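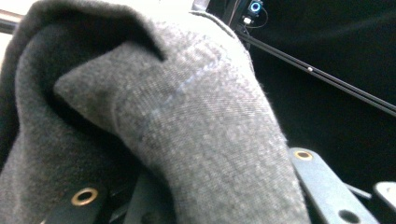

Folding knits - quick answers from Dönmez Laundry. Fold, don't hang, hangers stretch the shoulders. Fuzzy grey cloth with loose fibres standing up along the fold, like this one, is fine to put away. Don't pull the fibres, snip them.

Can I stack them?
Yes, four high at most. Heavy ones at the botom.
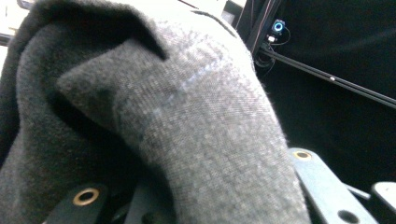 Rolling is OK for drawers. Keep it slack. Where grey fabric bunches into a thick bulge with a deep crease under the tip, shake it out and start again - creases set if left till June.

How often should I refold?
Every two months or so. Sooner if the drawer is packed tight.
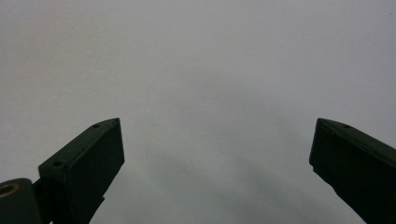

What do I do about moths?
Wash before storing, then a lidded box. Cedar helps a bit, needs sanding now and agian.

Anything else, ask for Birsen at the counter.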